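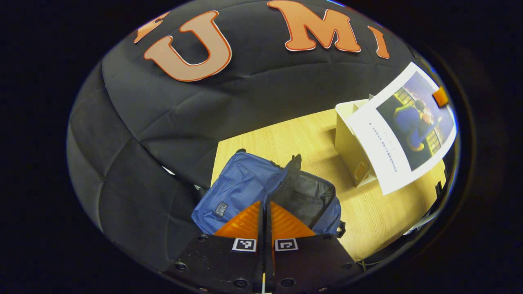 Can a machine pack a bag yet? Sort of, and you can test it on your own bench with one short drill! Start with the opening. A soft bag on its side with the zipper undone, like the navy one on the table, is a great first target - the cloth creases differently on every try. Have the gripper pinch one edge, lift, and let go. Do 20 tries before you change anything.

Home | Guides | Grippers | Contact

Next, move on to sorting. Put small boxes into a tray with slots and keep the tray in one spot.

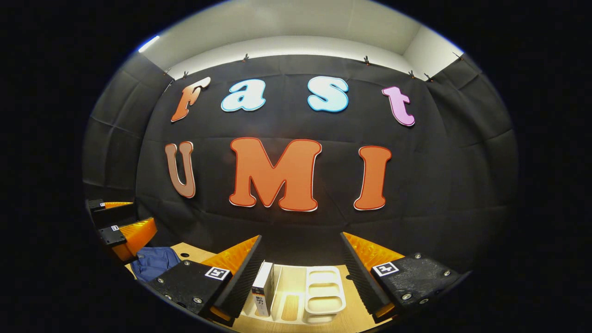

Once that goes well, shift the tray a little and run the drill again. Hanane Samir got 12 clean drops in a row this way, and I was thrilled. Zippers still beat us, so close those by hand.

Related:
Folding towels with Tadska
Skikenex finger pads, 2 months on
Can a robot load a dishwasher?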